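Compte rendu de la réunion du coin café, étage Talholm

Vendredi, début annoncé à 14 h, début constaté quand l'eau a fini de bouillir.

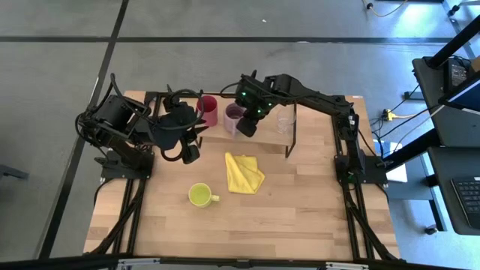
Présents : Younes Lamrani (animation et, faute de combattants, rédaction), deux personnes de l'atelier, la comptabilité au complet, une représentante de Lirkus, nos voisins de palier, et un stagiaire venu chercher du sucre, que l'on a prié de s'asseoir.

Excusé : le service commercial, par un message qui tenait en un pouce levé.

1. Approbation du compte rendu précédent

Le compte rendu précédent est approuvé sous réserve d'une correction. Il y était écrit que la comptabilité « monopolise » l'évier entre midi et une heure. La comptabilité demande « fréquente assidûment ». Accordé. La représentante de Lirkus fait remarquer qu'elle n'a pas reçu le document. Vérification faite, il avait été envoyé à Talholm, l'étage, qui ne possède pas d'adresse électronique.

2. L'étagère à tasses

C'est le gros morceau, et il a duré en conséquence.

Le plateau en bois clair sert de plan de pose, et la petite étagère du fond, une planche étroite sur de fins pieds noirs, reçoit les tasses. Tout le monde s'accorde sur ce point, qui restera le seul accord de l'après-midi obtenu sans vote.

La question est de savoir quelles tasses y ont droit. L'atelier soutient qu'une étagère surélevée est un lieu de passage : on y met la tasse qui va servir, on l'y reprend, on la lave, on la range ailleurs. La comptabilité y voit une place attitrée. Elle rappelle que la tasse rouge se tient à l'extrémité gauche et qu'un usage établi vaut règlement. L'atelier répond qu'il n'a jamais vu passer ce règlement. La comptabilité propose de le rédiger. Silence autour de la table.

On passe au cas de la tasse violet pâle. Un participant la dit lavande, un autre rose, et l'échange prend une tournure que le rédacteur renonce à restituer. Il est décidé qu'elle sera désignée dans les documents internes comme « la violette », les nuances étant laissées à l'appréciation de chacun hors temps de réunion.

Le stagiaire demande si l'on peut se servir d'une tasse de l'étagère quand on n'en a pas apporté. Regards divers. Il lui est répondu que oui, en théorie. Il demande ce qu'il en est en pratique. Le point est renvoyé aux questions diverses, où il ne sera pas traité.

Décisions :
– L'étagère est limitée à une seule rangée. Pas d'empilement, même provisoire, le provisoire de l'an dernier ayant duré jusqu'en juin.
– Une tasse posée sur l'étagère doit être propre. « Rincée » ne veut pas dire propre. « J'allais la laver » non plus.
– La rouge reste à gauche jusqu'à la prochaine réunion, à titre conservatoire.
– Le plateau n'est pas une annexe de l'étagère. Ce qui y est oublié le soir part dans le bac des objets trouvés, sous l'évier.

Vote : cinq pour, une abstention (Lirkus, qui range ses tasses de l'autre côté du palier et observe nos débats avec un intérêt que l'on qualifiera de touristique).

3. Entretien du plateau

Le bois clair est flatteur et rancunier. L'atelier rappelle qu'un fond de thé laissé tout un week-end marque, et que la marque reste. Il propose une huile d'entretien, appliquée deux fois par an. La comptabilité demande le prix. L'atelier annonce 14 euros le flacon. La comptabilité demande s'il existe un flacon plus petit. Il existe. Il coûte 12 euros. La comptabilité se donne le temps de la réflexion, puis accorde le grand.

L'application aura lieu un soir, après le départ des derniers buveurs, et le plateau sera inutilisable jusqu'au lendemain matin. Une affichette sera posée. Younes Lamrani s'en charge et s'engage à ne pas la rédiger en majuscules, engagement noté à la demande générale.

Les dessous de tasse sont évoqués. Il en avait été acheté un lot au printemps. Leur localisation actuelle est inconnue. Le stagiaire croit en avoir vu un sous le pied de l'imprimante, qui effectivement ne penche plus. Il est convenu de l'y laisser.

4. Budget café

Le fonds commun s'élève à 246 euros. La représentante de Lirkus signale que sa société a versé sa part. La comptabilité confirme, avec une nuance de regret, semble-t-il, tant elle avait préparé sa relance.

Deux propositions sont sur la table.

La première émane du service commercial, absent, qui souhaite l'achat d'une machine Zindach à 1599 euros, avec broyeur intégré. Une calculatrice est sortie. Elle est rangée aussitôt. La proposition est rejetée à l'unanimité, et il sera répondu au service commercial par le pictogramme approprié.

La seconde vient de l'atelier : garder la bouilloire et la cafetière à piston, et acheter un café convenable. Le Younis en grains est cité, à condition que quelqu'un accepte de le moudre. Personne ne lève la main. Le Younis moulu est adopté.

La comptabilité propose par ailleurs de plafonner les dépenses annuelles du coin café à 400 euros, huile, éponges et filtres compris. L'atelier demande si le sucre est compris. La comptabilité répond que le sucre est un choix personnel. Le stagiaire repose discrètement la boîte. Plafond adopté, sucre inclus après négociation.

5. Vaisselle : le tour de rôle

Le tableau affiché près de l'évier est à jour jusqu'en mars. Nous sommes en octobre.

Plusieurs explications sont avancées, dont la disparition du feutre. Un nouveau feutre sera acheté et attaché au tableau par une ficelle. L'atelier fournit la ficelle. Le tour de rôle reprend lundi, dans l'ordre alphabétique, ce qui satisfait surtout ceux dont le nom commence par une lettre tardive. Younes Lamrani, situé au milieu, se déclare neutre.

Rappel : le tour de vaisselle porte sur les ustensiles communs (cafetière, cuillères, égouttoir). Chacun lave sa propre tasse. Cette phrase figure dans les quatre derniers comptes rendus et le rédacteur l'a simplement recopiée.

6. Questions diverses

L'éponge. Elle est verte d'un côté et ne devrait pas l'être de l'autre. Remplacement immédiat.

Lirkus demande s'il serait possible de fermer la porte pendant le broyage de la glace, l'été. Il est répondu que nous ne broyons pas de glace. Chacun repart avec une énigme.

Le stagiaire redemande, pour la tasse. L'atelier promet de lui en apporter une, couleur non garantie. Elle prendra place sur l'étagère, à droite, sous réserve de propreté.

À faire avant la prochaine réunion
– Huile d'entretien : atelier
– Affichette, en minuscules : Younes Lamrani
– Feutre et éponges : comptabilité, sur présentation du ticket à elle-même
– Ficelle : atelier
– Réponse au service commercial : Younes Lamrani
– Café Younis moulu, deux paquets : Lirkus, qui passe devant le magasin

Prochaine réunion en novembre, même endroit. Apporter sa tasse et la remporter.

Séance levée à 15 h 20, la cafetière étant vide.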